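FOR IMMEDIATE RELEASE
10/05/2022

Koltis Brings Its Play Kitchen Clear-Up to Fudthorpe

FUDTHORPE - I've been putting together play kitchens for Koltis for seven years now, and I don't think I've ever been this excited to tell people about a box! Our new clear-up set, Drikitz, goes on sale today at our Fudthorpe shop, and I'd love for you to come and make a mess with it.

Drikitz is a pretend meal for small kids (the plates, the cups, the food, a bottle or two) plus one big bin that the whole lot goes into when lunch is over. You lay it all out, you play, and then you clear the table one thing at a time. We spent most of September trying it out on a plain white table, and I have to say the clearing got more laughs than the cooking did.
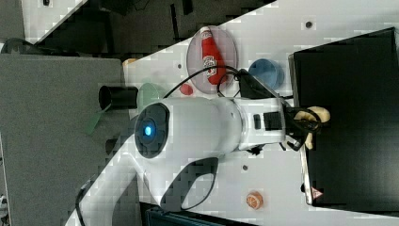 Table and box: what looks like a banana just above the edge of the black box, with the ketchup and a blue cup on the table.

I get asked a lot why we didn't just do a bag. Well, I've had bags! You end up with a toy tomato under the couch and a plate you find in spring. A box with a wide top is so much easier for little hands, and you can see right away what's still left on the table. The plates are see-through, so the food stands out on them, and we kept the cups plain because kids turn them into everything anyway (mine have been hats, drums and a home for a snail).

The full set is 22 pieces and sells for $98. I know that's a real chunk of money, so we're also selling the food on its own, and you can add the box later.

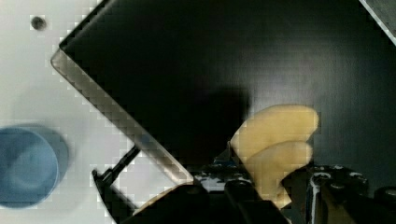 A pale yellow piece beside the big black panel.

We've made 1,130 sets for this first run, packed at our Kiani workroom, and every one comes with a folded card of clear-up games. My favorite is the slow one, where you have to name each thing before you let go of it. There's a fast one too, and it gets loud.
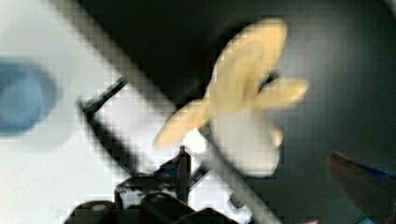

Naming the pieces is where the arguments start, and I love that part. Kids don't care what we call something in the catalog. Take a cream-yellow piece with four rounded blades sticking out from the middle: I say propeller, but in a pretend kitchen it could just as easily be a flower or a very fancy pasta. The card leaves room to write down your own names, and I'd be so happy if you sent us a few.

Drikitz is at the Koltis shop in Fudthorpe starting today, and we'll have a table set up by the front window all week so you can try it before you buy. Bring the kids, stay as long as you like, and please help us put everything back in the box before you head home.

Press questions and sample requests: ask for the Drikitz desk at Koltis, Fudthorpe.

###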